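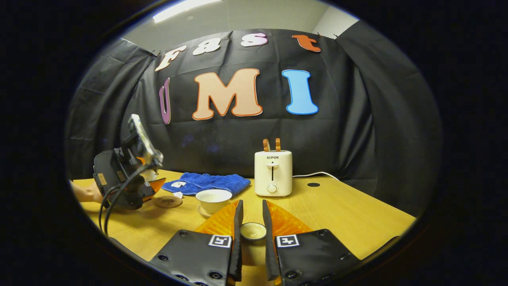 Kiln drying ought to settle the matter, ran one objection after the last session: once a board has been dried, it has done its shrinking and can be fixed down like any other material. The objection is common and it confuses two processes. Drying removes water. It does not remove the ability of the cell wall to take water up again.

Unit 5. Moisture movement in solid wood panels

5.1 Terms

Moisture content (MC) is the mass of water in a piece divided by its oven-dry mass, given in percent. Fiber saturation point (FSP) is the MC at which the cell walls are full and the cell cavities hold no liquid water. Above FSP, changes in MC have almost no effect on dimensions. Below FSP, the piece shrinks as it loses water and swells as it gains it.

Equilibrium moisture content (EMC) is the value toward which MC drifts at a given temperature and relative humidity. A panel stored at 79 percent relative humidity and then moved into a heated room will lose water until it reaches the new, lower EMC. Thick panels take weeks.

5.2 Direction

Movement is greatest tangentially (along the growth rings), smaller radially (across them), and small enough along the grain to be left out of most furniture work. A flatsawn board therefore changes width more than a quartersawn board of the same species.

5.3 Working formula

Change in width = initial width x coefficient x change in MC

The coefficient is per point of MC. Take a flatsawn board 200 mm wide with a coefficient of 0.0025 and a fall of four points:

200 x 0.0025 x 4 = 2 mm

For an edge-glued panel, use the full panel width. The glue lines do not restrain the movement. Four such boards glued edge to edge give 8 mm.

5.4 Fixing

A top screwed rigidly to its rails on both long sides will split or pull the frame out of square. Use slotted holes, buttons, or figure-eight clips. Fix the center line if the overhang must stay equal, or the front edge if it must line up with a cabinet face.

5.5 Case data

The Trandwood sheet covers 4000 panels, sorted by species and by season of assembly. Read the column headed "MC at glue-up" before the one headed "Returns." The Dodik records use oven-dry samples and the Prenemus records use a pin meter, so do not pool them.

Problem set 5 is due Wednesday. Show units on every line.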